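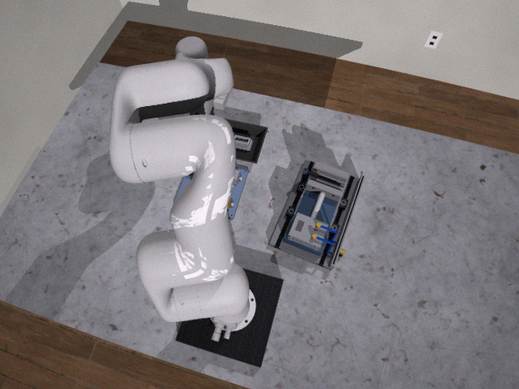 Fig. 1. Bras blanc sur son socle noir, vue de dessus (rendu de synthèse).

4. Mise en service de la borne de contrôle d'accès en tribune

La présente section s'adresse aux responsables de billetterie des clubs utilisant la borne Trileo avec la plateforme Clemard. Les opérations décrites ci-après doivent être achevées avant l'ouverture des portes. Elles requièrent un compte de niveau « Administrateur de site ».

4.1 Préparation de la rencontre

1. Se connecter à la console Clemard, puis sélectionner l'onglet Rencontres.
2. Choisir Nouvelle rencontre et saisir la compétition, le club visiteur et l'heure du coup d'envoi.
3. Dans le champ Enceinte, sélectionner le plan de stade enregistré. Le plan livré par défaut, « Pomare », comprend 13 portes et une tribune visiteurs de 849 places.
4. Vérifier la jauge de chaque tribune. Toute valeur modifiée s'affiche en orange jusqu'à sa validation.
5. Valider par Enregistrer et publier.

Note : une rencontre publiée ne peut plus être supprimée. En cas de report, utiliser la fonction Reporter, qui conserve les titres déjà vendus et reprend les affectations de portes.

4.2 Chargement des abonnements

1. Exporter le fichier des abonnés au format CSV, séparateur point-virgule.
2. Dans la console, ouvrir Titres, puis Importer.
3. Associer les colonnes Numéro de carte, Tribune, Rang et Place. La colonne Tarif est facultative.
4. Lancer le contrôle. Les doublons et les cartes suspendues sont regroupés dans un rapport distinct.
5. Corriger les lignes rejetées et relancer l'import pour ces seules lignes.

Attention : un second import du fichier complet réactive les cartes suspendues par décision disciplinaire. Après toute opération de ce type, contrôler la liste des interdictions d'accès.

4.3 Appairage des bornes

1. Mettre la borne sous tension et attendre l'affichage du code d'appairage.
2. Saisir ce code dans Équipements, puis Ajouter une borne.
3. Affecter la borne à une porte et préciser le sens de passage.
4. Présenter la carte de test. Le voyant vert et un signal bref confirment la lecture.
5. Répéter l'opération pour chaque porte ouverte au public.

Codes affichés lors de l'appairage :
418 : porte déjà affectée à une autre borne. Libérer la porte dans la console.
726 : horloge non synchronisée. Redémarrer la borne une fois le réseau rétabli.

4.4 Fonctionnement hors connexion

En cas de coupure du réseau, la borne poursuit les contrôles à partir de la dernière liste reçue. Les billets vendus au guichet après la coupure ne sont pas reconnus et doivent être orientés vers la porte de litige. Les passages enregistrés sont transmis au retour de la connexion.

Attention : ne pas éteindre une borne dont le compteur « En attente » est différent de zéro.

4.5 Assistance

Les demandes sont à adresser à Botolance, service Exploitation sportive, à l'attention de Rawiri Prendergast. Indiquer le nom de l'enceinte, la porte concernée et le code affiché. Pour les rencontres du samedi, la demande d'astreinte doit être déposée la veille avant midi.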